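### 3.2 Collecting demonstrations by hand

All demonstrations were recorded with a pair of hand-held grippers, one in each hand, at a single work table covered by a large white board. 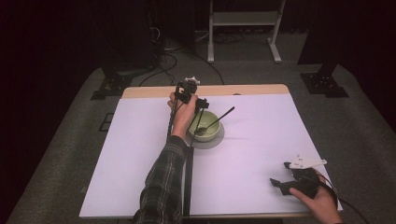 **Figure 2.** Demonstrator's view of the tableware task. The left gripper is over the green bowl, next to the spoon; the right gripper is near the front corner of the board.

Two operators, Hadi Boutros and Maysoun Khalaf, shared the work at our Brerton site. Each practiced for 16 minutes before recording. They were told to move at a comfortable speed and to keep the jaws in view during a grasp. No script was given for the order of the hands, and the two operators settled on different habits. Boutros mostly held the second gripper still until the first had finished. Khalaf tended to start both together.

We recorded 1243 demonstrations across 4 tasks. Takes in which an object was dropped were kept if the operator picked it up again within the same take. Takes with a tracking loss were discarded and repeated. The spoon task had the most repeats, mainly when the handle slipped along the rim of the bowl during the lift.

A further 96 demonstrations were set aside for validation and were not used in training. Section 3.3 describes how the gripper paths were converted to arm motions.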